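Looking After Old Wallpaper

Posted 16/01/2026 by the Vemlow Home Desk
Print this page | E-mail this page

Most paper on the walls of an older house can be kept going for years with a soft brush, a little paste and some patience. These tips cover ordinary printed paper in bedrooms, halls and dining rooms. Vinyl and foil papers need different treatment and have their own page.

Dusting

Dust the walls twice a year. Start at the ceiling line and work down with a clean, dry paintbrush or a soft cloth tied over a broom head. Do not use a feather duster with broken quills, which will scratch. Pay attention to the top of the baseboard, where dust packs in and turns gray.

Marks and grease

Try a piece of plain white bread first. Press it on the mark, lift, and turn to a fresh side. An art eraser works on pencil. For grease, lay a folded paper towel over the spot and pass a barely warm iron over it for a few seconds, then move to a clean part of the towel. Never use water on a paper you have not tested. Pick a place behind a door or a bookcase, dab it with a damp cotton swab, and look for color on the swab.

Worn and peeling patches

Small patches of wear tend to show up near door frames, behind chair backs and wherever a bed has been pushed against the wall.

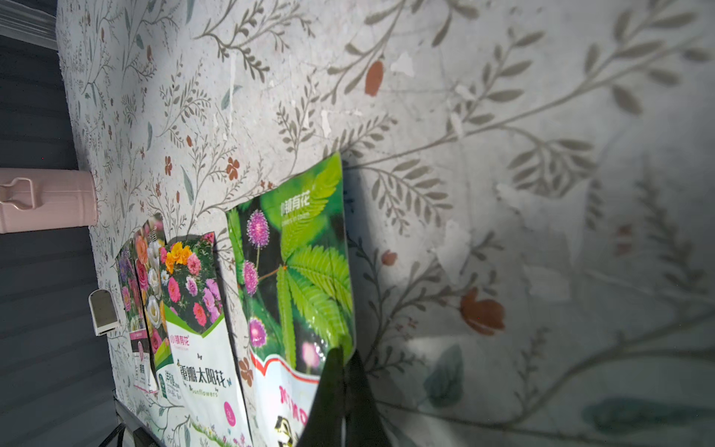 Botanical paper with lighter patches where the surface has peeled or scuffed.

If the loose piece is still attached, brush a thin coat of wallpaper paste on the back, wait 2 minutes, and press it down from the fixed side toward the free edge. Wipe off extra paste with a barely damp sponge. Use a seam roller lightly. Too much pressure squeezes the paste out and leaves a shiny track.

If the piece is gone, you will need a patch. Tear it, don't cut it. A torn edge is thinner and shows less. Line up the main stems or stripes before you worry about the small flowers. New paper will look brighter than old, so tape the patch to a sunny window for a few weeks before pasting. A patch put up in April, when rooms are dry but not overheated, usually lies flatter than one done in midwinter.

Where only the top layer has been rubbed away, colored pencil is often enough. Sharpen the point, match the background first, and stop early. Felt pens bleed.

Table and floor coverings in a papered room

Patterned cloths pick up the same dust as the walls. Shake them outdoors before you brush the paper, and put them back last. Creases come out more easily if the cloth is pressed on the wrong side while slightly damp. Keep paste, metal cans and anything that might leave a ring on a tray or an old towel.

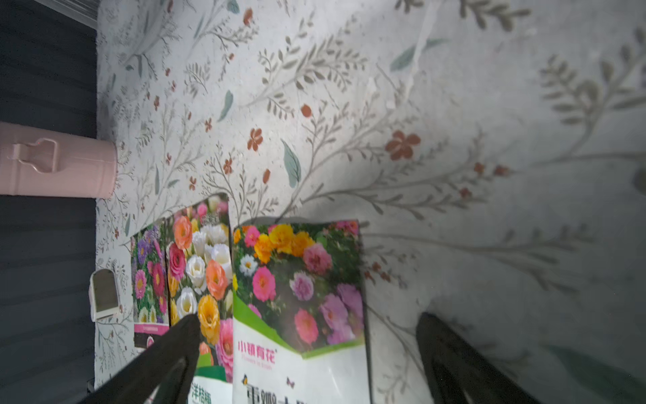
Storing leftover rolls

Wrap spare rolls in plain brown paper and lay them flat on a closet shelf. Attics get too hot and basements too damp. Write the room and the pattern number on the wrapper in pencil. If there is no spare roll, look inside closets and behind radiators, where a strip can sometimes be lifted and used.

Questions about home care pages: Vemlow Home Desk, 203 Arkport Road, Plerport
Copyright Vemlow. All rights reserved. Back to top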